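Clullix storage update: your questions

What has changed?
Every character now has 64 bag slots, and the bank in Pludham holds 400 items. Nothing you already own has been moved. If your bank was full before the update, the new slots are at the bottom, below the old ones.

Can I share items between characters?
Yes, once you reach level 2 with the Ojala traders. Speak to the clerk at the Tadammont gate and pick 'Open shared chest'. Quest items can't go in, and neither can anything marked as bound.

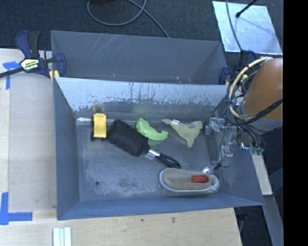

Toy truck and hairbrush, among other things.

Does sorting work in the shared chest?
It does, but only by name or by value. Sorting by type is on the list for a later patch. Locked items stay where you put them – right-click an item to lock or unlock it.

I've lost an item. Where is it?
Check the overflow tab first. Anything that didn't fit when you logged in is kept there until you take it out. If it isn't there, send us a ticket with the item name and your server.

I get error 286 when I open the bank. What should I do?
Log out fully, close the launcher and start it again. If the error comes back, clear the cache under Settings – your key bindings will not be lost.

Will there be more slots?
Not before July.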